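How Does a Food Container Keep Food Fresh?

Look in almost any kitchen and you will find plastic boxes for leftovers. They hold soup, rice, cut fruit and the last 2 slices of pizza. A food container looks simple, but several parts of it have a job to do.

The box

The main part is the box, also called the base. Most are made by injection molding. A machine heats small plastic pellets until they melt, then pushes the melted plastic into a metal mold. The plastic cools, gets hard and pops out in the shape of a box. A factory in Drurkholm can make 200 boxes from one mold before lunch.

The corners are usually rounded. Food gets stuck in sharp corners, and a sponge can't reach it. Rounded corners are easier to wipe clean.

The seal

Some containers have a seal. It is a soft strip that runs along the rim, and it may be white, blue or green. Many seals are made of silicone, which is stretchy and does not mind hot water. When you press the lid and box together, the seal squashes a little and fills the tiny gaps. Air has a hard time getting in, and soup has a hard time getting out.
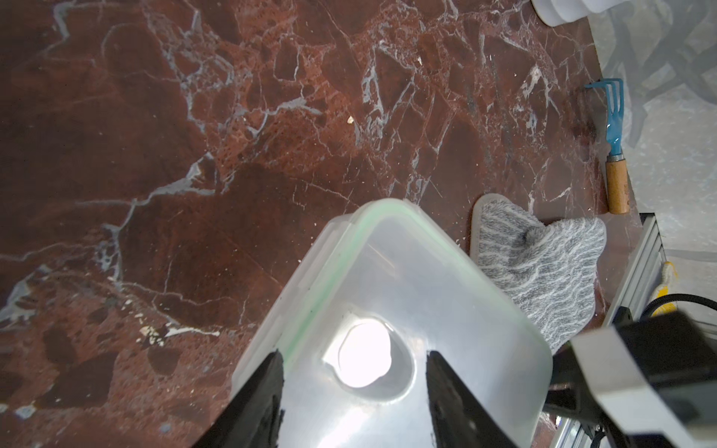
Heledd Bellis wrote to us that her seal always smelled of onions, even after she washed the box. She pulled it out with the handle of a spoon and found old food in the groove underneath. Now she takes the seal out once a month and washes it by itself.

That is a good habit, but ask an adult first. Some seals are not made to come out.

The lid

A lid does more than stop spills. The air around us carries germs called bacteria and mold spores, which are too small to see. If they land on food, they can grow. A lid keeps many of them off.

A lid also keeps water in. Leave a slice of bread on the counter and it gets hard — its water goes into the air. Bread in a closed box stays soft longer. Strong smells stay inside too, so your milk won't taste like garlic.

Many lids are frosted, or cloudy, and let some light through. You can often tell there is something inside without lifting the lid.
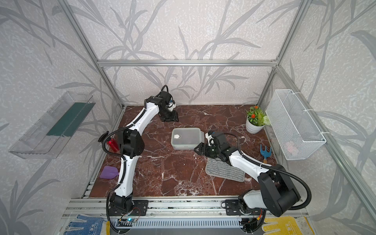 Does a closed container keep food fresh forever?
It only slows things down. Some germs are already on the food when the lid goes on, so leftovers still need to go in the refrigerator and be eaten within a few days.

Try it yourself

You need 2 crackers, a container with a lid, and a plate.

Put one cracker in the container and close it. Put the other on the plate. Leave both on a counter for 23 hours, then snap each one in half and listen. Which one is crisper? Write down what you find. Crackers soak up water from the air, so a damp day works best.

Letters on the bottom

Turn an empty container over and look for small raised letters or shapes. They were part of the mold, so they can't wash off. You may find a number in a triangle that tells which kind of plastic it is. The number 5 means polypropylene, a plastic used for many food boxes. A wineglass and fork means the plastic is safe for food. The marks can be hard to read, so try tilting the box toward a window.
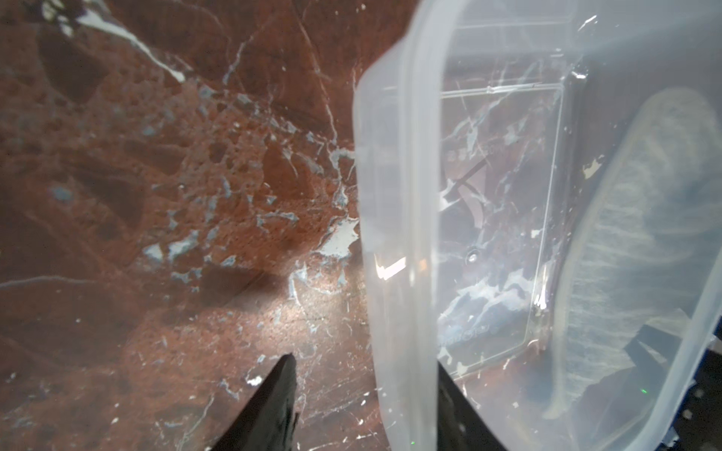
Clalthorpe Library Children's Department — Everyday Things, Page 6

Words to know

Silicone: a soft, stretchy material used for seals and baking pans.
Bacteria: very tiny living things. Some are helpful and some can make food go bad.
Translucent: letting some light through, but not clear like a window.
Mold: this word has 2 meanings. It can be a hollow shape used to form plastic, or the fuzzy stuff that grows on old bread.

Written by Sabina Haque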